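Support ticket: Dobson round ottoman, houndstooth, blue and cream
Category: Upholstery / fabric care
Product line: Nornus
Status: Closed

Opened by customer, March

I have the large round Dobson ottoman in the blue and cream houndstooth. There is a faded patch in the middle of the top. It is not a stain as far as I can tell. The dark part of the check has gone lighter and the cream looks the same as ever. The sides are fine.

We use the ottoman in the family room mostly as a place to drop throws and blankets. I would like to know if the patch can be fixed, and if not, whether I can order a new cover by itself.

What I have tried so far:

Vacuumed with the soft brush. No change.
Wiped with a damp white cloth. No color came off on the cloth.
Brushed the fabric in both directions in case it was flattened. No change.

Reply from support

Thank you for the details. Please let us know the following so we can narrow it down.

Does the ottoman get direct sun, and at what time of day?
Is anything left on top of it for long stretches?
Has any cleaning product been used on the top?
What is the code on the label under the base?

Customer

Sun comes in from 3 in the afternoon until it drops behind the garage. No cleaning product from us, only water. The label says Esteck 1964. There are nearly always blankets on it, folded or otherwise, and they tend to get pushed out to the sides when someone wants to put their feet up in the middle.
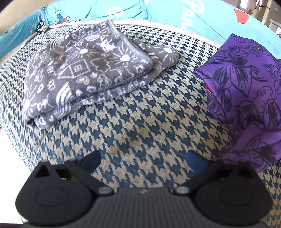 The gray fleece gets folded and put back in the same spot most evenings. The purple one gets used more and never stays folded. Neither has left color on the ottoman that I can find, and I checked under both.

I also ran a dry white sock over the patch and over the side, pressing hard. Nothing on the sock either time.

Reply from support

Thank you. Esteck 1964 is a 100 percent cotton cover, fixed to the base with staples. It does not zip off, so please don't try to pull it free at the bottom edge.

With no color coming off on a cloth, dye transfer from the blankets is unlikely. A patch in the middle of the top with blankets kept to either side fits light fading, possibly with some wear from feet. Fading can't be reversed by cleaning. We don't recommend fabric dye or markers on a woven check.

Two things to try before deciding on a cover:

1. Turn the ottoman a half turn every few weeks and close the blinds during the afternoon sun.
2. Spread one throw flat over the whole top for a month, then compare the patch with the area next to it. If it has not grown, the fading is being held off.

A replacement cover is available through the Drindcombe workshop. It has to be fitted there. New fabric may be a slightly different shade from the old, but the whole cover is replaced so there is no join to match.

Customer, update

Kept the top covered for a month and the blinds down after lunch. The patch is the same size. It still shows but it is no worse. I will leave it for now and keep a throw over it. Please send the price for the cover in case we decide to do it later.

Reply from support

Price sheet for the Drindcombe cover service sent by email. Ticket closed. Reply to this thread to reopen it.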